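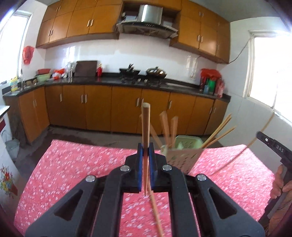
Antigoni Psarras wanted to know, before I had even hung up my coat, whether the people doing this all day get bored. I had the same question on my list, along with a few about money and one about wrists, and I got answers to most of them over the course of a long April visit to Wiltumari.

Wiltumari collects hand movements for robots. The customers are companies and university groups trying to teach a machine to do housework, and what they buy is recordings of a person doing housework with a gripper in each hand. The grippers have cameras on them. There is no robot in the kitchens at all, which disappointed a couple of the visitors who had come along for the open day. The robot is somewhere else and gets the recordings later.

The group I was in started at 9:30 with tea and a sign-in sheet. We were split up by the colour of a sticker on our name tags. Mine was green, and green went to the kitchens first.

## The kitchens

The company works in ordinary kitchens wherever it can rent them. Our guide said an early attempt at building a set in a warehouse was a waste of money, as every cupboard was at the same height and the light never changed. Now they use real homes and move on after a few weeks. The one we visited had wooden cabinets, tiles, a gas stove and windows on both sides, and the owners' things were still on the counter. The table had a flowered cloth on it.

The job that morning was chopsticks. An operator picks up a chopstick with the gripper and puts it in the holder, and then does it again. I would have guessed this was one of the easy ones. The guide said it sits near the top of their difficulty list, above folding towels and well above stacking bowls. A chopstick is thin and it rolls. If the pads close a bit off-centre it swings around and points the wrong way, and then it won't go into the holder without knocking the others.

The operators are told to keep their mistakes in. If a stick drops, they pick it up and carry on, and the recording gets a tag saying so. One of the customers pays extra for those. I asked why and was told that a robot that has only ever seen things go well has no idea what to do when they don't.

Each attempt is called an episode. The chopstick job had reached 1,974 episodes when we were there and the order was for 2,779, so they were well past halfway. An operator works for 16 minutes and then has to put the grippers down, even in the middle of a good run. There is a timer for it.

## Trying it

Visitors were allowed a turn on a practice table in the next room. It had pencils on it, which I was told are more forgiving.

The grippers are heavier than I expected, mostly at the front. You squeeze a trigger and the two jaws come together. The difficulty is that your own fingers are a good distance from the thing you are picking up, and you can't feel much through the handle. I kept closing too early. The trick, according to the operator looking after the table, is to look at the pads and forget about your hand. I got four pencils into a mug and pushed the mug over with the fifth.

Antigoni did better. She found that it was easier to brace one elbow against her side and turn from the waist, and the operator said most of the regulars end up doing the same.

Her question about boredom got a fair answer too. Yes, it is boring, and they rotate jobs to help with that. Nobody does chopsticks two shifts in a row. Some of them listen to the radio, as the microphones are switched off for this work. One said she preferred it to the call centre where she had been before, and another said he was only there until his course started.

On wrists, the answer was less complete. There is a stretch routine posted on the door and the timer I mentioned. When I asked whether anyone had been off with a sore arm, the guide said there had been a few complaints with the previous model of gripper and that the balance had been changed. I didn't get a number.

## Checking

After lunch (sandwiches, and a good lentil soup) green went upstairs to see the checking. This part is done by a program called Jestard and by three people who disagree with it. Jestard goes through each recording looking for dropped images, a hand in front of the lens, or a gripper that lost track of its own position. Anything doubtful goes to a person.

From the chopstick job, 283 episodes had been sent for a human look so far. The checkers put most of these back in. Jestard doesn't like quick movements and tends to mark them as faults, although a fast, slightly blurry reach is often a perfectly good one. The checker I sat beside went through about a dozen while we talked. She kept most of them without comment and threw out one where the operator's sleeve had covered the view.

She also showed us the tagging screen. It was grey and slow, and she apologized for it before anyone could complain. A new version is promised.

## The arm at the end

The last stop was the demonstration. Granska, a customer, had brought an arm on a stand and set it up in the front room with a bowl, a cloth and a mug of cutlery. It was trained on recordings from Wiltumari and from a second supplier, Antoniadis, and the engineer was careful to say so.

It moved slowly. It picked up a spoon and put it in the mug, then a fork, then missed a second spoon and went back for it. That got the only applause of the day. The cloth went badly — it was lifted by one corner, dropped, and lifted by the same corner again until the engineer stopped it.

Someone asked for chopsticks. The engineer said they were still waiting for the data.

## If you are thinking of going

- Wear short or close-fitting sleeves if you want a turn at the practice table.
- Ask for the morning group. The kitchens stop recording at three.
- Parking on the street is limited to two hours, so use the lot behind the bakery.
- No photos are allowed of the checking screens.

The next open day had no date when I asked. There is a list at the front desk and I put both our names on it.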